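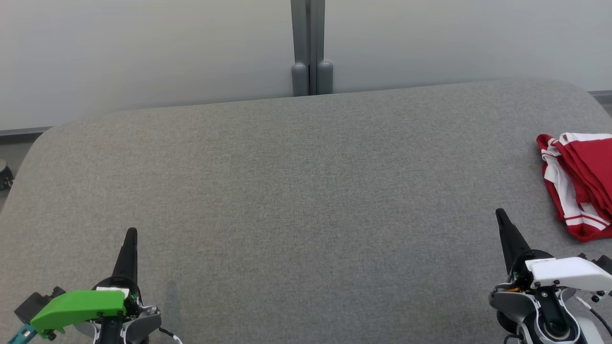

A wide tabletop covered in grey woven fabric.

Table covering is the old habit of putting cloth over a table, either laid loose or fixed down. I got into it through my gran's card table, so forgive me if I go on a bit about baize! Baize is a woollen cloth, napped on one side, and it's usually green, though I've met red and blue ones too. Card players like it (the cards slide nicely and pick up easily).

Loose cloths are another story. Damask is the smart one, with its pattern woven in, and oilcloth is what we had in the kitchen, wiped down after every tea.
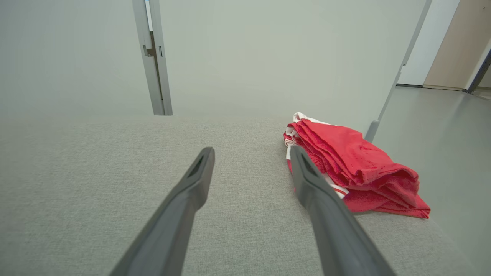
My friend Myrto Zacharopoulos swears by a felt underlay, which she calls a silencer, and I've come round to it – plates land so much more softly. For the overhang I go for 30 cm at dinner and 15 for breakfast. Linen I iron while it's still damp, and I store it rolled.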